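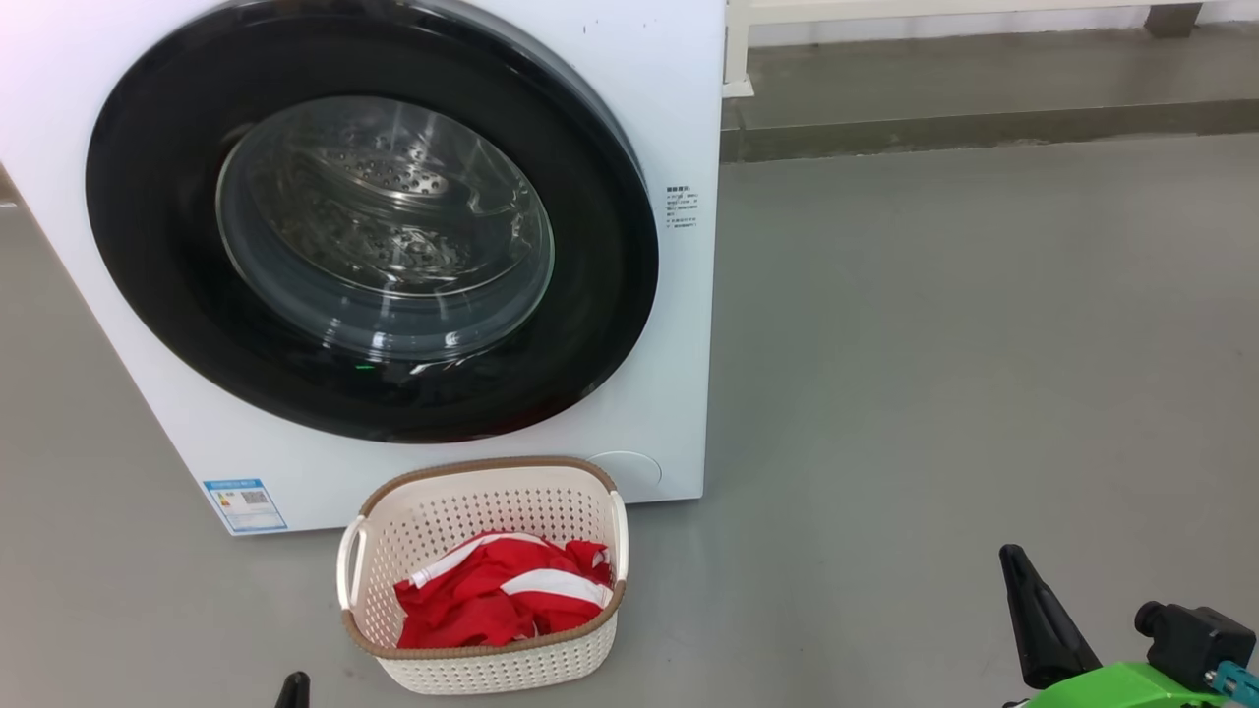 Rodrigo Pacheco wrote in to ask why his towels come out of a front loader smelling worse than they went in, even though he runs them at the hottest setting. The usual cause is the machine, and a cleaning takes most of an afternoon the first time.

Laundry > Washers > Cleaning a front loader

Reading time: 2 minutes

What you need

White vinegar, two old cloths, a soft toothbrush, a shallow tray and a bath towel. Unplug the washer before you touch the filter. You'll plug it back in for the last step.

1. Wipe the gasket

Open the door and pull back the rubber fold with your fingers. The bottom of the fold is where hair, lint and coins collect. Wipe it with a cloth dipped in vinegar and water, then go over it again with plain water. Use the toothbrush on any black spots.

2. Clean the glass

The inside of the window bulges into the drum, and detergent film builds up along its lower half. Wipe it with the same mix and dry it.

3. Empty the filter

On most front loaders the filter is behind a small cover low on the front, often at the right. Move the laundry basket out of the way and lay the towel down. Slide the tray under the opening. If there is a drain hose, empty that first. Turn the filter slowly counterclockwise and stop whenever the tray is full. Rinse it in the sink, check the cavity for buttons, and screw it back in firmly.

4. Wash the drawer

Most drawers come out if you press the tab at the back. Soak it for 14 minutes in warm water and brush out the softener compartment, which gets the worst of it.

5. Run it empty

Check that nothing is left in the drum. Add washer cleaner according to its label and run the longest cotton cycle at 80 degrees Celsius, or the drum clean cycle if you have one. Don't mix the cleaner with vinegar.

Leave the door ajar afterward if there are no small children or pets in the house. Repeat the filter step every 8 weeks.

Related
Why towels go stiff
How much detergent is too much
Leveling a washer on a hard floor
Drying sneakers without a dryer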